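Good Practice for Two-Arm Handling of Small Enclosures on a Shared Table

Last updated: December
Shares: 463 | Comments: 3

1. Purpose

This page sets out the Brokstead bench rules for tasks in which two robot arms work on one small box or enclosure. It applies to all operators, trainees and visitors who run the arms on tabletop work. It supplements the site safety rules and does not replace them. Where the two differ, the stricter rule applies.

The term "workpiece" means the item the arms are to handle. The term "spares" means any parts, boards, fasteners or tools placed on the table for a later step.

2. Before power is applied

2.1 Confirm that the emergency stop is within reach of the operator's seat. Press it, confirm that both arms refuse a motion command, and release it.

2.2 Read the task card in full. The card names the workpiece, its starting position and the limits on speed and grip force. Operators may lower these limits. They may not raise them.

2.3 Check each fingertip and grip pad by eye and by touch. Dust is wiped off with a dry cloth. A pad that is torn, lifted or worn smooth is replaced and the change is entered in the Birkell log.

2.4 Where two tables are used as one surface, press down on both sides of the seam. The tops must be level. Do not set a workpiece across the seam.

3. Laying out the table

3.1 Place the workpiece where both arms can reach it without passing over each other. Turn any colored marker on the workpiece to the direction given on the card.

3.2 Keep spares to one side of the workpiece. Circuit boards are placed with enough room between them for one gripper to enter with its fingers open.

3.3 Tools that are not needed for the current step go to the far table. A powered screwdriver is laid flat with its trigger clear of other objects.

3.4 Check the cables on both wrists. Each loop must be long enough for the full reach of the arm and short enough to stay off the workpiece. Move each wrist slowly through its range by hand control and watch the cable, not the gripper.

4. Approach and grip

4.1 Bring in one arm at a time. The first arm stops short of the workpiece and holds. The second arm then makes contact. Moving both arms to contact at once is allowed only if the task card says so.

4.2 Reduce speed to the approach limit before the fingertips come level with the top of the workpiece.

4.3 Grip on the side walls or under the lower edge. Do not press on a lid or on the heads of its screws.

4.4 Watch the wrist views as well as the head view. A wrist view shows the gap between the fingers and the workpiece, while the head view shows where the other arm is. If any view freezes or goes dark, stop both arms.

Gray enclosure task, wrist and head views:

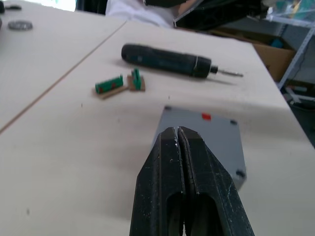
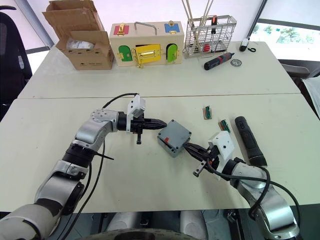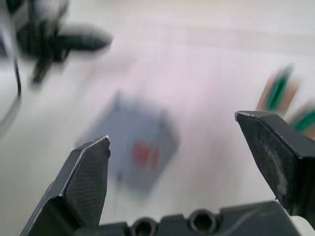
5. Lifting, turning and release

5.1 Lift only as far as the step requires. If the workpiece tilts more than the card allows, lower it and start the grip again.

5.2 During a handover, the giving arm keeps its grip until the receiving arm has closed and held for 2 seconds.

5.3 Set the workpiece down fully before opening the fingers. Back the gripper away in a straight line — do not turn the wrist until the fingertips are clear.

6. Stopping and reporting

6.1 Any person in the room may call a stop. The operator stops first and asks questions afterward.

6.2 Contact between the two arms is always reported, even when no damage is found. Enter the task number, the step and the speed setting in the Birkell log before work resumes.

6.3 A dropped workpiece is set aside and inspected. It is not returned to the table during the same session.

7. Records

Each run is saved under its own number, including runs that were stopped early. The Sterklow archive now holds 1,127 runs under these rules. Runs are kept with all camera views together and may not be shortened or edited by the operator.

Comments (3)

bench_two: Does 4.1 apply when the second arm is only steadying the box? Our card does not say.

Brokstead Bench Office: Yes. Steadying counts as contact. If the card is silent, bring in one arm at a time.

Akgül training desk: We have added 2.4 to our own checklist. Please consider a printable version of section 3 that can be posted beside the table.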